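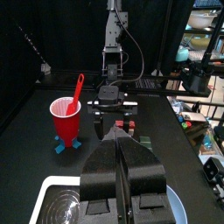 Near gripper almost closed, far gripper open over the small blocks.

Support > Two-Arm Cells > Grasping and Handover > Ticket log

Subject: Gripper reports "object held" with nothing in the fingers, household sort task

Opened by Kaj Overgaard, Brarnodley site, November 29, 2024

Setup: Sondent two-arm cell, black table and black backdrop, printed fingers, wrist cameras on both arms. Task software is the Bokstead chore package, last updated in June. The job is a table clear: pick up whatever is lying out, hand over if the other arm is closer to the drop point, release, go home.

Problem: on small or soft items the near gripper closes, reports a hold and moves off empty. The planner believes it and marks the item as cleared. Fault appeared in 9 out of 200 picks on the overnight run. Rigid blocks and cups are fine. All failures were on soft toys, the sponge or thin items.

Already tried: power cycle, re-home, wrist camera recalibration, fresh background capture. No change.

Reply, support desk:
Please send the close force setting and the width reported at the moment of "held". Also confirm whether the foam pads at the finger base are the original thickness.

Kaj:
Force is at level 4 on both sides. Reported width on the failures is small but never zero, which would explain why the check passes. Pads are original on one gripper. I can't vouch for the other; it came back from Seidel after a wrist repair and there was no parts list in the box.

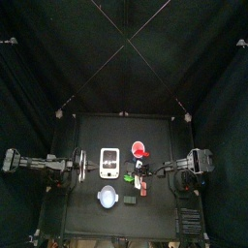 Clutter makes it worse. With a single item on a clear table I can hardly get the fault to appear. With a cup, a bowl and a pile of small stuff between the arms, the approach angle gets steeper, the fingertips meet the item off center and it slides out during the close. Slowing the approach helped a little but the cycle time is then useless for anyone who wants a table cleared before the next meal.

Reply, support desk:
The hold check compares width against a zero offset stored per gripper. If a pad was replaced with a thicker one, the fingers stop early on an empty close and the software reads the gap as an object. Run the empty-close test on each gripper and rewrite the offset. Steps:
1. Clear the area under the gripper.
2. Close at low force, wait for the reading to settle, note the width.
3. Repeat at working force.
4. Save the larger value as the offset and restart the task service.

Kaj:
Done. The repaired gripper was well off, the other one was fine. New offset saved. False holds are gone on the thin items. Still losing soft ones.
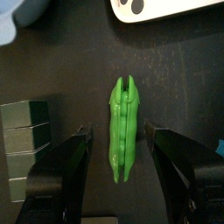
Soft toys give way before the width settles, so the fingers keep travelling and the check now says "empty" while the item is in fact pinched. Opposite error, same cause as far as I can tell. Dropping the force to level 2 fixes the toys and then the cup slips.

Reply, support desk:
Force per item class is supported but off by default in the chore package. Turn it on under grasp settings and assign a "soft" class by hand. The classifier won't do that for you in the current release — it labels by shape only.

Kaj:
Turned on, low force for toys and sponge, original setting for everything else. Overnight run finished without a false hold. One real drop during handover, which I will open as a separate ticket.

My view for the site report: it can clear a table if somebody tells it beforehand what is soft. I would not leave it alone with a kitchen yet.

Status: workaround accepted. Request for automatic soft class passed to Bokstead.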